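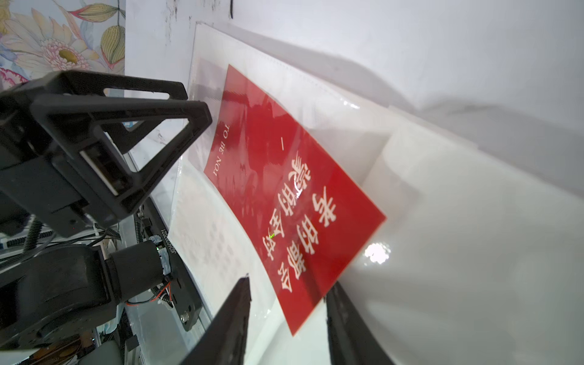 Section 4: Setting up your Rilau dispenser at home

By now you should have the Rilau out of its carton, the packing foam tucked away somewhere (please do keep it for the first month, in case the unit has to come back to us), and the little key on a hook where you'll remember it. This section takes you through finding a spot for the dispenser, loading the tray and setting the first alarm. Put the kettle on and allow yourself a quiet half-hour, because filling the tray goes much better without the phone ringing.

Before you start

You will need the dispenser, the power adaptor, the key, all of your current tablets in their original packets, and an up-to-date medicines list from your pharmacist or GP. If your list is more than a few months old, ask the pharmacy to print a fresh one. They're used to being asked and it only takes them a minute.

Caution: Do not load wafers, effervescent tablets, chewables or anything the pharmacist has told you to keep in its foil or in the fridge. These go on the Adeleke reminder card (see 4.4) so that the alarm still sounds for them.

4.1 Choosing a spot

1. Pick a flat, dry surface at about waist height. A kitchen bench is fine if it's well away from the stove, kettle and sink. Bathrooms are too steamy.
2. Check that the adaptor reaches the power point without stretching. The cord is 138 cm long. Please don't run it across a doorway or under a rug.
3. Turn the dispenser so the chute faces you and the lock faces the wall.
4. Plug in and switch on. The display shows the word Nasta (our name for the software that runs the clock and alarms) and then asks for the time.

Note: If the display stays blank, try a lamp in the same power point before you ring us. You'd be surprised how often the switch at the wall is the culprit, and we've all done it ourselves.
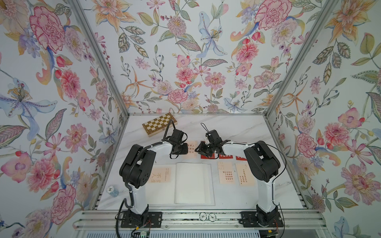 4.2 Setting the clock

5. Press the left and right arrows until the hour is correct, then press the round button. Do the same for the minutes.
6. Choose 12-hour or 24-hour display. Whichever you're used to reading is the right one.
7. Daylight saving is off when the unit leaves the factory. Turn it on under Menu, Clock, Region if your state or territory uses it.

4.3 Loading the tray

8. Unlock the lid, lift it fully back and take the tray out by its centre handle. Wash and dry your hands.
9. Place the tray on a clean tea towel. Tablets roll, and the towel stops them getting very far.
10. Starting at the compartment marked 1, work with a single medicine at a time and go all the way round the tray before opening the next packet. Tick it off your list when you're finished.
11. Once every medicine is in, read each compartment against the list again. If there are two of you at home, let the other person do this second check.
12. Lower the tray back in with compartment 1 beneath the arrow. Turn the handle gently clockwise until it clicks, close the lid and lock it.

Caution: Never force the tray. If it doesn't click, lift it out and look for a tablet sitting proud of its compartment.

Caution: Keep the key out of reach of children and visiting grandchildren. If someone may have taken medicine that wasn't meant for them, ring the poisons line or emergency services straight away, even if they seem perfectly well.

4.4 Alarms and the reminder card

13. Go to Menu, Alarms, Add. Enter the time of your first dose, for example 8:00 am, and press the round button to save.
14. Repeat for any later doses.
15. Write anything that can't go in the tray on the Adeleke card and slide it into the slot on the front.

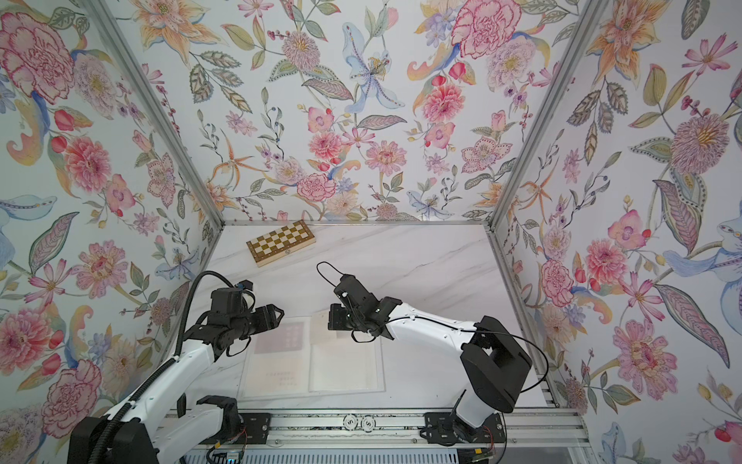
When the alarm sounds, tip the dispenser forward over your hand or the cup supplied. The alarm stops once the tray has moved on. If you miss a dose the compartment locks itself and the light turns amber. Please don't double up next time to make up for it; check with your pharmacist first.

4.5 Messages you may see

Code 200: Clock not set. Go back to step 5.
Code 246: Tray not seated. Repeat step 12.
Code 278: Battery low. Leave the unit plugged in overnight.

For any other code, jot it down and ring the Dultitz help desk on the number inside the lid. Cleaning the tray and chute is covered in Section 5.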